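Valum Chain Drive, reviewed for the Parkley robotics club

We bought the Valum kit for the autumn project at Parkley, which is a motor that raises and lowers a roller blind by its beaded chain. It comes as a motor unit, a wall bracket, three sprockets and a lead. We have had it since August and the club meets on a Thursday, so it has had a fair number of sessions.

Unpacking and wiring took one evening. The instructions are clear up to the page on chain tension, where they stop being useful. Before fitting anything, have the students work the chain by hand and get a feel for how much pull a blind needs. 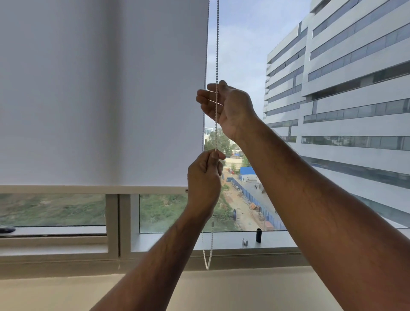

The medium sprocket was the right one for our beads. With the small one the chain skipped under load, and the large one let it ride up and jam. Check the bead spacing before you order, as spare sprockets are sold separately by Gurkham and delivery was slow.

The motor is strong enough for a large blind. We ran 100 full cycles on the test board and it lost its end position twice, both times after the power had been switched off. Our students fixed this by adding a limit switch and changing 40 lines of the supplied code. The code is readable, though the comments are thin.

Noise is the main complaint. It can be heard across the room, and the plastic cover rattles unless you pack it with foam tape.

We also tried the Flanagan unit last year. It was quieter but sealed, so there was little for a class to learn from it. For teaching, I would buy the Valum again. For a bedroom I would not.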